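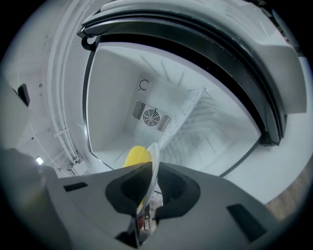 白い皿と黄色いスポンジ

配信・海外ドラマ雑談板 > 見放題の入れ替わり情報

【消えた?】「Berkbridge」シーズン2だけ見れないんだが

1 名前:nemui_kitsune
2023年3月6日(月)
昨日の夜まで普通に見れてたのに、今開いたらシーズン2がごっそりない。1と3はある。なにこれ
アプリ再起動、ログインし直し、テレビもスマホも同じ。
8話の途中なんだけど。刑事が橋の下で電話うけたとこ。続きどうすんの

2 名前:tabemono_yokin
うちも無い。サービスどこ?Etley?

3 名前:nemui_kitsune
Etley。月額の普通のやつ

4 名前:mado_giwa
権利切れでしょ。シーズンごとに契約別なのよくある
「まもなく配信終了」の表示出てなかった?

5 名前:nemui_kitsune
>>4
見てない。マイリストからだと出ないのでは

6 名前:mado_giwa
作品ページ開かないと出ない。しかもページの一番下。
マイリスト経由で再生すると素通りする

7 名前:hatake5gou
それひどいな

8 名前:kurage_no_ashi
横から。権利切れじゃなくて年齢区分の設定かも。シーズン2だけ16+になってるから、プロフィールの制限かかってると一覧から消える。前にそれで半日つぶした

9 名前:tabemono_yokin
>>8
うち制限なしで消えてる。だから違うと思う

10 名前:kurage_no_ashi
>>9
ブラウザの方でも確認した?アプリとブラウザで設定別なんだが

11 名前:tabemono_yokin
した。無い

12 名前:kurage_no_ashi
じゃあ違うか。すまん

13 名前:sanbanme
海外だと普通に残ってるらしいよ。フィンランドの知り合いは見れてるって。
日本だけ落ちたパターン

14 名前:nemui_kitsune
VPNで見れるってこと?

15 名前:sanbanme
理屈ではね。ただ日本語字幕はつかない、英語とスペイン語だけ

16 名前:mado_giwa
VPNは規約読んでからにしなよ。Etleyは地域変えて見るの禁止って書いてある。止められても文句言えない

17 名前:sanbanme
>>16
それで止められた人見たことないけど

18 名前:mado_giwa
>>17
見たことないのと大丈夫なのは別の話。
年払いの人は特に。返金されないぞ

19 名前:sanbanme
はいはい
勧めてはいない。あるって言っただけ

20 名前:hatake5gou
レンタルなら別の店にある。Brarnoraで1話200円。48時間
全部借りると結構いくけど残り数話ならまあ

21 名前:nemui_kitsune
>>20
おお。Brarnoraって会員登録いる?

22 名前:hatake5gou
いる。無料会員でおけ。
ただ最初に見放題プランのお試しにチェック入ってるから外すこと。外さないと翌月から1,464円引かれる。自分は引かれた

23 名前:tabemono_yokin
高っ

24 名前:yuugata_radio
シーズン2まとめ買いなら1,554円だったはず。10話だから、8話の途中なら単品3話の方が安いね

25 名前:nemui_kitsune
>>24
8、9、10で600円か。8の残り半分のために200円払うのがなんか悔しい

26 名前:yuugata_radio
そこは見た気になって9から行く手もある

27 名前:mado_giwa
8は飛ばすな。後半で3の前提になる話が出る

28 名前:nemui_kitsune
ネタバレやめてね?まじで

29 名前:mado_giwa
言ってない

30 名前:hatake5gou
ちなBrarnora版、字幕の訳がEtleyと違う。主任が「ボス」になってる。慣れるまで変な感じ

31 名前:kurage_no_ashi
吹替はある?

32 名前:hatake5gou
字幕だけ。吹替はEtley独占ぽい

33 名前:kurage_no_ashi
あー、じゃあうちは無理だ。親が吹替しか見ない

34 名前:sanbanme
吹替で見るドラマじゃなくない?あれ主演の声がいいのに

35 名前:kurage_no_ashi
>>34
老眼なの。字読むの疲れるの。

36 名前:sanbanme
それはすまん

37 名前:tabemono_yokin
てか2ってそんな面白い?1で止まってるんだけど。中盤ずっと港で張り込みしてるだけって聞いた

38 名前:yuugata_radio
2が一番いい。Duván Valderramaが演じる弁護士が出てくるの2からだし

39 名前:mado_giwa
自分は1派。2は話が広がりすぎ。弁護士はいいけど弁護士の兄のくだり全部いらない

40 名前:yuugata_radio
>>39
兄がいないと最後の取引が成立しないが

41 名前:mado_giwa
成立しなくていいよあの取引。あそこだけ別のドラマ

42 名前:nemui_kitsune
だからネタバレ

43 名前:yuugata_radio
ごめん。もう黙る

44 名前:hatake5gou
同じ監督の「Betancur」もEtleyから消えるの?あれまだ残ってる?

45 名前:tabemono_yokin
さっき見たら残ってた。122分の映画版の方。ドラマ版は元々ない

46 名前:hatake5gou
さんくす。今週中に見とく

47 名前:sanbanme
監督違うぞ。脚本が同じ

48 名前:hatake5gou
え、ずっと監督だと思ってた

49 名前:nemui_kitsune
サポートにチャットで聞いた。返事貼る
「シーズン2は配信期間が終了しました。再配信の予定は現在お知らせできません」
権利切れで確定。>>4が正解

50 名前:mado_giwa
だろうね
前は「Berkbridge」1も一回消えて、6月に戻ってきたよ。だから待てば戻るかも

51 名前:kurage_no_ashi
6月まで8話の途中はきつい

52 名前:nemui_kitsune
待てないので8だけBrarnoraで借りた。お試しのチェック外した。>>22ありがと、ほんとに最初から入ってた
いきなり「ボス」って言われて笑った

53 名前:hatake5gou
だろw

54 名前:tabemono_yokin
早送りで途中まで飛ばせる?重いって聞くけど

55 名前:nemui_kitsune
飛ばせるけど10秒ずつしか進まん。バーつまんで動かすと頭に戻る。テレビのアプリだけかも
スマホだと平気だった

56 名前:yuugata_radio
スマホで位置合わせてからテレビで続き再生、でいける

57 名前:nemui_kitsune
>>56
いけた。橋の下きた。見てくる

58 名前:kurage_no_ashi
吹替で見れるとこ知ってる人いたら書いといてください。円盤でもいい

59 名前:sanbanme
円盤は1しか出てないはず。2はわからん、調べたら書く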